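Anil Naidu
May 18, 2024

Right, thread on the bin picking planner, because three people asked after my last post and I've had too much tea to stop now. Mostly software, a bit of moaning. 1/
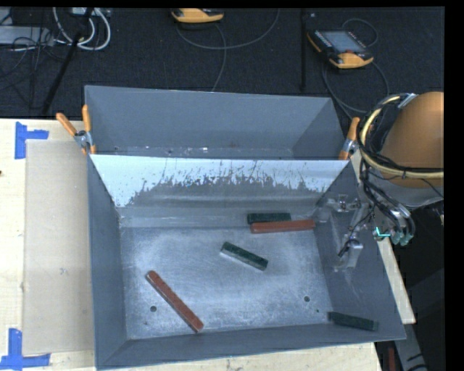 Five bars in the near bin, arm parked over the right-hand wall.

2/ Quick background for anyone new. I write the control and planning side for a cell we call Edura. Arm, two metal bins back to back, a fixed camera looking at the lot. The job is to get bars out of one bin and into the other without clouting anything. Sounds like a weekend project. I have been on it since September.

3/ The bars are plain rectangular things, reddish-brown and dark green. I chose them because I thought they'd be easy! Flat sides, straight edges, two colours you can tell apart at a glance. Perception would be sorted in a fortnight and I could get on with the fun part.

4/ Reader, the bin is the problem. Look at that back wall. Bright pale blue-white at the top, jagged dark streaks coming up from below, scratches all over the floor. Every one of those edges is a lovely crisp line as far as an edge detector is concerned.

5/ My first version found bars all over that wall. Very confident about them too. It would have cheerfully sent the arm off to grasp a scuff mark if the collision checker hadn't stepped in and refused.

6/ So the first proper fix was to stop asking "where are the edges" and start asking "what's different from the empty bin". We model the floor and the sloping walls as planes, fit those first, and anything that doesn't sit above a plane gets thrown out before the detector sees it.

7/ Better. Much better, in fact. But depth off shiny metal is rubbish, so you get holes in the point cloud wherever there's a bright reflection, and then your bar has a bite taken out of it. A bar with a bite out of it looks like two short bars.

8/ (There are also real holes in the floor of the bin, small round ones. The detector loved those as well. They are now on a mask, drawn by hand, by me, with a mouse, and I'm not proud of it.)

9/ What we run now is a segmentation network on the colour image, then a box fit on whatever depth points survive inside each mask. The size of the bar is known, so the fit only has to find position and angle. If the leftover error is too big it says "don't know" and goes to the next one.

10/ I cannot tell you how much happier life got once the thing was allowed to say "don't know". Before that it always returned an answer, and I spent my evenings working out which answers were lies.

11/ Training data: 4000 pictures, mostly rendered, with the lighting and the scratches shuffled about. I tried clean renders first and the network was brilliant on clean renders. Dirty metal textures made more difference than anything I did to the network itself.

12/ Now the planner, which is my actual favourite bit. Have a look at the back right of that bin, where there's a green bar lying nearly flat along the base of the back wall and a longer reddish one directly in front, nearly parallel to it. That pair is the bit I'd worry about.

13/ From the camera the red one overlaps the lower edge of the green one. Is it resting on it or just in front? From one view, who knows. The planner used to assume they were separate, because the box fits came out separate, and that's how you end up dragging two bars when you wanted one.

14/ These days it builds a little graph. If one mask hides part of another, that's an arrow, and you don't pick anything with an arrow pointing at it until the thing in front has gone. So red first, then look again, then green. Costs an extra camera shot and I'll pay that happily.

15/ The one tucked in the front right corner is a different sort of annoying. It's well clear of the other four, so the graph says go ahead, easy. Then the motion planner gets hold of it and finds there's a sloping wall right where the tool wants to be.

16/ I score every grasp twice for this. Once on its own (is it a good grip, is the bar level enough) and once for the approach (can the arm get in AND out with a bar attached). The second score used to ignore the bar. Yes. I planned the way out as if we weren't carrying anything. Please be kind.

17/ If the straight-down approach fails, it tries tilting the tool away from the nearest wall in small steps and keeps the first one that clears. Nothing clever. I had a very clever version with an optimiser in it and it was slower and got stuck in corners, so it's in a branch called "sorry".

18/ The easy one is the green bar lying on the diagonal near the middle. Loads of room for the tool. When I'm testing a new build I want it to go for that sort of bar first, and if it picks anything else I go and read the logs before I let it move.

19/ Someone asked about hoses and cables. Fair question, there's a thick cream one that makes a big loop by the arm, plus a bundle of black cables hanging down with it. They're not in the robot model that came with the arm, and the planner will not avoid what it doesn't know about.

20/ Proper answer: simulate the hose. My answer: a fat invisible cylinder stuck to the side of the arm in the collision model, plus a limit on how far the wrist can wind itself round. It rules out some moves that would have been fine. I sleep well.

21/ The bins get the same treatment, by the way. The walls in the collision model are thicker than the walls in real life by 6 mm. I started at 2, had a small disagreement with a rim, and went up from there.

22/ Tooling! I'll keep this short as I could go on all night. Every cycle writes one file with the camera image, the masks, the fitted boxes, the grasp scores and the planned path. Then there's a replay viewer called Vivville (I name things late at night) that lets you scrub through it.

23/ Best thing I've written on this project and it isn't even robot code. Before the viewer, a failed pick meant ten minutes of squinting at text. Now I drag a slider and go "oh, it thought that was a wall". If you're starting something like this, write the viewer first.

24/ It also lets me re-run old files against new code. Every time I change the planner it goes through the saved cycles overnight and tells me which decisions have changed. Most mornings it's none. Some mornings I get a very long list and a second coffee.

25/ Calibration, since it always comes up. Bins are clamped, the orange-handled clamps are back there where the two bins meet. There's blue tape on the table too, at the left corners of the flat beige sheet. I still check the bin pose in software at the start of every run, by fitting the rim.

26/ If the rim fit disagrees with the saved pose by more than 2 mm it stops and asks for a person. I was tempted to have it quietly correct itself. But a bin that has moved that far has usually been leaned on, and I'd like to know who's been leaning on it.

27/ What's still bad: bars standing on their narrow side against a wall. The box fit gets the angle wrong and the grasp ends up skewed. I think it needs a second viewpoint, probably from the wrist, and that means another calibration and I'm in no hurry.

28/ Also bad: it's slow to think when the bin is full. The graph is quick, the segmentation is quick, it's the approach checks that eat the time. I'm checking far too many grasps that were never going to be chosen. Sorting by grip score first and stopping early is this week's job.

29/ A couple of answers while I'm here. No, it's not one big learned policy - the only learned part is the segmentation, the rest is geometry and a lot of if statements. Yes, I'd consider learning the grasp scores. No, I'm not putting a language model in it.

30/ And yes, the code that talks to the arm is completely separate from the planner. It's a small program called Daritz which takes a path, checks the speeds, and either runs it or says no. It has no opinions about bars. I'd like all my software to have that few opinions.

31/ The viewer might go public if I can strip out the worst of the comments. Planner probably not yet. Ask me again once the early stopping is in, and if anyone has a good trick for depth on scratched metal, my replies are open and I will read every single one.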